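Lendham Residents' Newsletter
Notes from the Shared Kitchen and Craft Room

2 Apr 2021

Getting ready for spring: the white surfaces

Many of you wrote to me after the last issue and asked the same thing. How do you keep a white table, a white shelf or a white board from becoming yellow and gray? I promised to collect what I know, and also what other readers sent me, so this item is a little longer than usual.

I must say first that I am not a cleaning expert. I grew up in a home where every surface was brown, and I think my mother chose it that way on purpose. When I moved to Lendham I got a white kitchen with the apartment, and I had to learn. In the first year I made almost every mistake that is possible to make. I used a powder that was much too strong, and the counter beside my sink has been dull ever since.

Daily cleaning

For daily cleaning, warm water and one drop of dish soap is enough. Really one drop. If you use more, the soap stays on the surface as a thin film, and dust likes this film very much. Wipe with a soft cloth, then wipe again with clean water, then dry it. The drying is the step which most people skip, me too, and it is the reason for those cloudy marks you see when the sun comes in low in the morning.

Tea, coffee and tomato are the worst for white. A fresh tea ring goes away with plain water. A ring from yesterday needs a paste of baking soda and water, which you leave on for 20 minutes and then wipe off without pressing. Please do not scrub in circles. The small scratches hold the next stain, and after some months you have a gray cloud in the middle of the table. One reader from the Gonen building uses a white school eraser for pencil and shoe marks. I tried it on my door and it works very well.

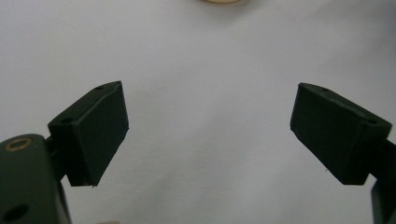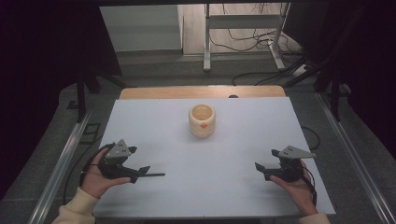

Ink and marker

Ink is a different story. For ballpoint I use a cotton pad with rubbing alcohol, and I press it on the spot and lift it, many times, with a clean side of the pad each time. If you rub, the ink only travels. Try it first in a corner, because some painted surfaces become soft from alcohol. Open a window and keep it away from the stove. Permanent marker comes off smooth surfaces in the same way, but on painted wood I had no luck. My bookshelf still has a blue line, and I put a plant in front of it.

What about yellow?

Yellow that comes from sunlight is not dirt, and no cleaning will bring the white back. I spent a whole afternoon in March on a window sill before I understood this. You can paint it, or you can live with it. A curtain helps for the future. Yellow from cooking grease is better news — warm water with a little more dish soap than usual, two rounds, and most of it comes off. Start from the bottom of the cupboard door and go up, so the dirty drops do not leave lines on the dry part.

Which cloth to buy

I compared two cloths this winter. The Wamov cloth comes in a pack of 8 and is thick, good for drying, but it leaves some lint in the first washes. The Saragih cloth is thinner and dries faster on the hook. I now use the thin one for wiping and the thick one for drying. Wash both without fabric softener, or they will push the water around and not take it up.

Small things from readers

A thin felt pad under the flower pot saves the table from black rings.

A lemon half with salt is good for a white plastic cutting board. It is not good for marble, please, never marble.

If a sticker will not come off, put cooking oil on it and leave it for 24 hours. Afterward you need soap for the oil, of course.

In the next issue I will write about wooden spoons — how to oil them, and when it is time to let them go. If you have a method from your family, put a note in the box by the mail room door.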